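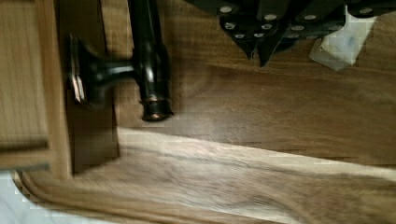 Rules for handles

For the last weeks I am writing down the rules we follow when a robot arm works near furniture, and the longest chapter is the one for doors and drawers. I did not expect this. Before I came to Narkon I was in a packaging plant, where the arm stood behind a fence and the rules were mostly for people. Keep out, lock off, sign the sheet. With a handle on a cabinet it is a different kind of rule, and I want to put some of it here while it is fresh.

The first one is slow approach. In our document it says that the last 60 millimetres before contact must be done at the reduced speed, and the operator may not raise it during a session. We had a long discussion about this number. Some colleagues wanted 39, and for a flat panel I would agree. But a pull handle stands out from the front, the fingers have to come from the side of it, and the wrist is then very close to the wood. A wrist camera sees the handle well from far and badly from near, and when the arm moves quickly the picture smears and you cannot judge the distance from it. So we kept 60.

The second rule is about what the gripper may touch. Fingers yes, everything else no. It sounds simple, but look at the body of any gripper: plates with corners and rows of bolt heads. A bolt head will make a mark in varnish that you can feel with your nail. We now ask for a check of the whole wrist path with the drawer closed and again with it open. At Skyrme, where I visited in spring, they go further and cover the tabletop also. I think this is good for the table and bad for the results, as the cover moves.

Third, the force limit. Ours is 52 newtons for pulling and it is set in the controller, where the operator cannot change it from the screen. If a drawer does not open with this, the drawer is stuck and a person opens it by hand. Before, people tried "a little more" and then a little more again. I did it myself, I must admit, with a drawer from Stavico that had a child lock inside.

Then come the small ones, which take most of the pages:

Anything fixed to a finger, such as tape or foam, is written in the log with the day it was put on. Old tape becomes hard and slides on metal.

Screws of handles are tightened by hand before the first run. A loose handle turns a little and the same grasp then gives a different result.

One person holds the stop button and does nothing else. Not the camera, not the notes, not the coffee.

After an unplanned contact you stop and look at both sides, the furniture and the gripper - most people look only at the furniture.

I was asked if this is too much for a small lab. Our file had 458 entries when I began to read it, and many of them describe the same few accidents in different words. Writing the rule took me one afternoon. Reading the entries took much longer.

What I could not solve yet is the wording for edges. A rounded edge on a tabletop is kind to people, but the software we use, Rondus, treats it as a sharp corner in its model, so the distance it shows there is not the real one. For the moment the rule only says "keep additional distance at edges", and I know this is weak, as every operator will understand a different distance. I would like to have a number before November, when the next version goes out. If you have such a rule where you work, please write to me how you have put it.

Posted 2018-09-18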